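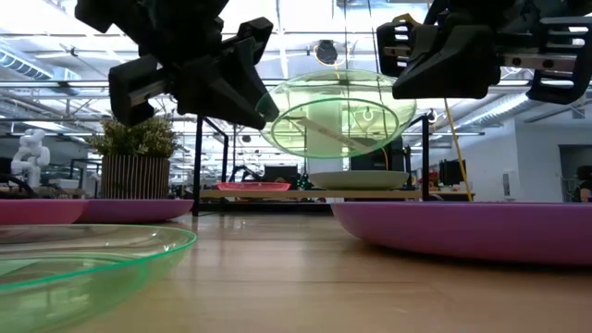 5 min read

Re: [Gusier-users] Recipe yields drifting after unit conversion

On Sunday Hussam Semaan wrote:

> I imported the old kitchen cards into Gusier over the weekend, all 286
> of them, and the scaled versions are off. Not by much. A bread formula
> that should come out at 500 g flour comes out at 497 or 504 depending
> on whether I scale first and convert second, or the other way round.
> Soups I can live with. Bread and anything set with gelatin I can't.
>
> Settings: metric output, rounding "auto", source units "US cups".
> Version is whatever Trondinville packages.
>
> Is this a bug or have I set something wrong? And is there a way to fix
> the cards already imported, or do I start over?
>
> Hussam

Hussam,

Some of both. There are three separate things going on and they add up, so I'll take them one at a time.

1. Order of operations

With rounding set to "auto", Gusier rounds after every step. If you scale a card and then convert it, the scaled cup value gets rounded to the nearest eighth before the conversion sees it. An eighth of a cup of flour is 15 g on the default table. The rounding can be off by half of that in either direction, and your 497 and 504 both fall inside it.

Set rounding to "final" instead. The intermediate values are then kept at full precision and only the displayed number is rounded. The setting is per library, not per card, and it takes effect the next time a card is opened. Nothing has to be imported again for this part.

"Auto" is the default for historical reasons. The first releases had no metric output at all, and nobody wants to read 0.8333 cup on a card. I would change the default today but there are people on this list who print straight from the scaled view and depend on it.

2. The density table

Cups are volume and grams are mass, so every conversion goes through the density table. The shipped table has 242 entries. Anything it can't match falls back to water, silently, in the version you have. For milk or stock that does little harm. For cocoa, oats or grated cheese it is badly wrong, in the direction of too much.

Run the import report with the "unmatched" filter on and see what comes up. With handwritten source cards it is mostly spelling and word order: "flour, bread" matches and "bread flr" does not. When I did my own library I had 21 unmatched names, and more than half of them were variations on brown sugar.

You can add aliases in the library's local table. Local entries win over shipped ones. The format is one per line, name first, then a colon, then grams per US cup:

bread flr : 120
br. sugar packed : 213
cocoa unsw. : 84

Spaces around the colon are optional. Do not put a unit after the number. The parser reads anything after the number as a second alias and you will end up with an ingredient called "g".

Flour deserves its own remark. The shipped value is for flour spooned into the cup and leveled. If whoever wrote your cards dipped the cup into the bag, the real weight was higher, around 140 g, and no software setting will tell you which it was. Weigh one cup the way that person would have done it and put your own number in the local table. If the cards come from several people, tag them by author and use a table per tag.

3. Cup size

"US cups" in the source setting means the customary cup, 236.6 ml. The nutrition-label cup is 240 ml, and the metric cup is 250 ml. If any of the cards came from somewhere else, or were copied out of a book printed somewhere else, the conversion is off by up to six percent before you begin. The source unit can be set per card in the header, and it overrides the library setting.

The same goes for tablespoons. Most are close to 15 ml, the Australian one is 20 ml. That matters for baking powder and for gelatin. It may be part of your trouble with the set desserts, although I would look at gelatin strength first. Sheets and powder are not interchangeable by weight unless you know the bloom number, and Gusier has no field for it. I keep it in the notes line.

On fixing what you already have: do not start over. The original text of each card is stored next to the parsed values. After you have changed the rounding and filled in the local table, choose "reparse from source" on the whole library. It discards parsed values and rebuilds them. It also discards manual edits to quantities, so if you have corrected any cards by hand, export those first and reparse the rest – there is a "skip edited" box, but in the packaged version it looks only at the title and will not protect you.

Reparsing is not slow. My library is 354 cards and it is done before I have the coffee poured.

As for the package itself, Trondinville is two releases behind. The current release prints a warning on fallback to water, and "skip edited" does what it says. The library format did not change between the two, so you can go back if something breaks. Keep a copy anyway.

One thing I have not been able to reproduce is a report from Elach users that yields change by one portion when a card is scaled down and then up again. I suspect the portion count is stored as an integer somewhere it shouldn't be. If you see it, please send me the card, the two scale factors and the locale. The locale matters. A comma as the decimal separator has caused two bugs already, both in the Sin import filter, and I would not be surprised by a third.

For checking your results, I use baker's percentages. Divide every ingredient by the flour weight on the original card and on the converted one, both in grams, and compare. Salt should stay near 2 percent in an ordinary loaf. If it jumps to 3 after scaling, the rounding is still wrong somewhere, most likely on a teaspoon measure. Small quantities suffer most, and 1/8 teaspoon is the smallest step "auto" knows. Anything below that becomes zero or doubles.

Patch for the fallback warning is in the archive under the thread "density: complain when guessing", in case you build from source. It applies to the Trondinville version with some fuzz in the second hunk.

Dima Abou Jaoude

--
Gusier-users mailing list
To unsubscribe, send a message with "unsubscribe" in the subject line to the list's request address.
Please trim quoted text when replying.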